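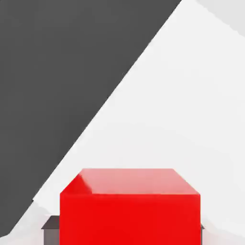
Skastside Cubo – entorno simulado de manipulación para evaluar políticas visuales

Referencia: SK-43
Categoría: software de simulación / bancos de prueba
Distribuye: Jutport
Disponibilidad: descarga tras confirmar el pedido

Descripción

Skastside Cubo es un entorno de simulación para entrenar y evaluar políticas de manipulación que trabajan solo con imagen. La tarea base consiste en agarrar y levantar un cubo rojo brillante sobre una superficie clara. El paquete incluye el entorno, las demostraciones y los pesos de la política de referencia descrita en el informe técnico de Margit Sjögren y Babatunde Afolabi.

El método parte de una observación sencilla: en las vistas cercanas el objeto suele quedar incompleto y una parte grande de la imagen no aporta información sobre él. La política de referencia estima primero qué zona de la imagen es útil y después predice el movimiento. Las dos etapas se entrenan juntas, con las mismas demostraciones.

Contenido del paquete

Entorno de simulación con la tarea base y sus variantes de iluminación
2,646 demostraciones, cada una con imágenes, posiciones articulares y órdenes enviadas
Pesos de la política de referencia y de la versión sin estimación de zona
Programa de evaluación con 200 posiciones iniciales fijas
Informe técnico en PDF (43 páginas, en inglés)

Resultados de referencia

Con las 200 posiciones iniciales del programa de evaluación, la política completa levanta el cubo en 181 y la versión sin estimación de zona en 148. La diferencia se concentra en los casos en que el cubo aparece cortado por el borde inferior de la imagen. Con el cubo entero a la vista, las dos versiones rinden prácticamente igual.

Miklós Major repitió el entrenamiento con 700 demostraciones elegidas al azar. La política completa bajó a 159 aciertos – todavía por encima de la versión reducida entrenada con todos los datos. Las tablas por posición están en el anexo B del informe.

Limitaciones conocidas

Los resultados corresponden únicamente a simulación. El paquete no contiene datos de robot físico y no se ha medido la transferencia. La tarea utiliza un solo objeto de interés; las variantes cambian la luz y la posición, no la forma. Los reflejos de la cara superior del cubo pueden desplazar la zona estimada cuando la luz es muy intensa. La versión de agosto corrige parte de este error, pero no lo elimina.

Licencia y soporte

Licencia por laboratorio, sin límite de puestos. Se permite publicar resultados citando el informe técnico. Los pesos no pueden redistribuirse por separado. El soporte de instalación lo presta Halvard Hovland desde la oficina de Gondcombe, en inglés o español.

Productos relacionados

Skastside Cajón
Skastside Apilado
Kristiansen, visor de trayectorias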